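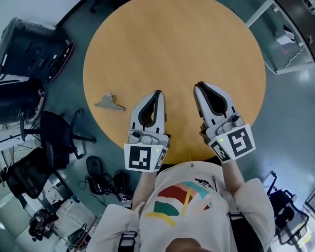 Abb. 1: Erfassungsplatz am runden Tisch, Handgreifer links und rechts, Klammer als Greifobjekt

Zwischenbericht Teilprojekt Stivska, Arbeitspaket Beschaffung
Berichtszeitraum bis Ende November

1. Stand der Mittelverwendung

Von den bewilligten 3000 Euro für Kleingeräte und Verbrauchsmaterial sind 1612 Euro abgerufen. Der größte Posten entfällt auf Ersatzfinger und Innenpolster für die Handgreifer, gefolgt von Schultergurten und Kabeln. Die Rechnung der Firma Flalance über die zweite Polsterlieferung liegt noch nicht vor und ist im genannten Betrag nicht enthalten.

2. Geräte

Die Aufnahmen erfolgen beidhändig. Beide Handgreifer tragen Markerwürfel an der Manschette; die Marker wurden im Berichtszeitraum einmal neu gedruckt, da die erste Charte auf glänzendem Material bei Deckenlicht Reflexe zeigte. Der Verschleiß der schwarzen Gummipolster liegt über der Planung. Angesetzt war ein Wechsel je Quartal, erforderlich ist er derzeit nach 14 Aufnahmetagen. Für kleine Metallteile wie die Klammer in Abb. 1 ist der Zustand der Polster maßgeblich -- flache Objekte werden bei abgenutzter Kante nicht mehr sicher aufgenommen.

3. Angebote für den stationären Arm

Es wurden zwei Angebote eingeholt. Tretport bietet Kauf mit einer Lieferzeit von 19 Wochen, Theodorakopoulos Miete mit Übernahmeoption und kürzerer Lieferzeit. Das Angebot von Tretport enthält keine Greiferadapter; diese müssten gesondert beauftragt werden. Bei Theodorakopoulos ist die Wartung eingeschlossen, die Versicherung dagegen nicht. Ein Vergleich auf Basis der Gesamtkosten bis Projektende ist in Arbeit. Die Entscheidung ist für Januar vorgesehen.

4. Abweichungen vom Plan

Die Anschaffung eines höhenverstellbaren Tisches wurde zurückgestellt. Der vorhandene runde Tisch wird weiter genutzt, die frei werdenden Mittel sollen in Polster und Ersatzfinger umgeschichtet werden. Die Umschichtung bleibt innerhalb der Kostenart und wird hiermit angezeigt.

5. Nächste Schritte

Nachbestellung der Polster bei Flalance, Abschluss des Kostenvergleichs, Klärung des Stromanschlusses am künftigen Standort des Arms -- hierzu steht die Rückmeldung der Gebäudetechnik aus.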